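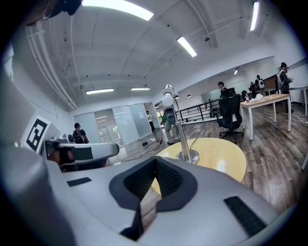

Step 1: Set up the table and the lamp

Hi again! Last time we got the wearable rigs calibrated, so now comes my favorite part, recording lamp examples for Forard, our two-handed learning model. You need a round table you can walk all the way around, a table lamp with a removable shade, and one person for each rig. Put the lamp near the middle and leave the cord plenty of slack.

Before you record, hold each gripper over the table and check that its marker is clean and firmly attached. Wipe the pads too (dust on the foam makes a thin pole slide like crazy).

Step 2: Record the two-handed part

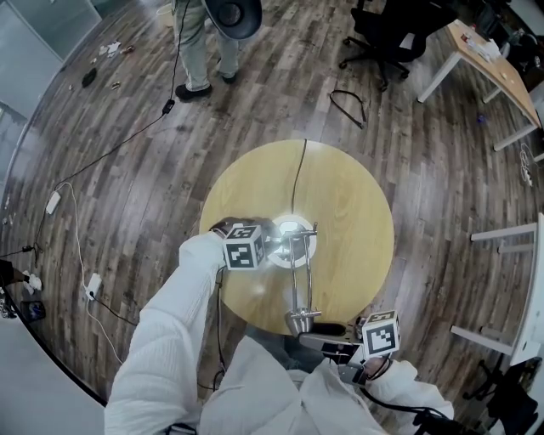

Keep one hand near the light head and the other down by the base, and move at the speed you'd use at home. Aliki Karras did our first 29 takes in slow motion and the model learned to be slow, so we threw them out! If you fumble, keep going. A recovery is a great example, and we tag those separately.

Step 3: Change where you stand

After every 9 takes, move to a new side of the table. You want the desks behind the lamp in some takes and the glass wall in others. 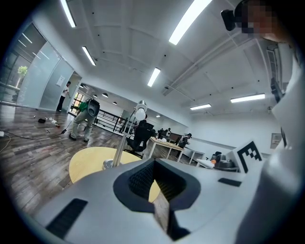 Turn the lamp a little as well, and swap who wears which rig. Filippos Economou is a lot taller than I am, and his takes fixed a reaching problem we'd been chasing since October.

Step 4: Swap the object

Once the lamp takes look good, put something else on the same table. Glass is a fun one, with all those reflections.

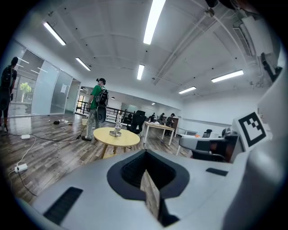 Start a new session folder whenever the object changes, and write the object name in the notes before the first take. Our set is up to 316 takes now, and I can find any of them in seconds.

Next up is trimming, where we cut each take down to the first and last touch.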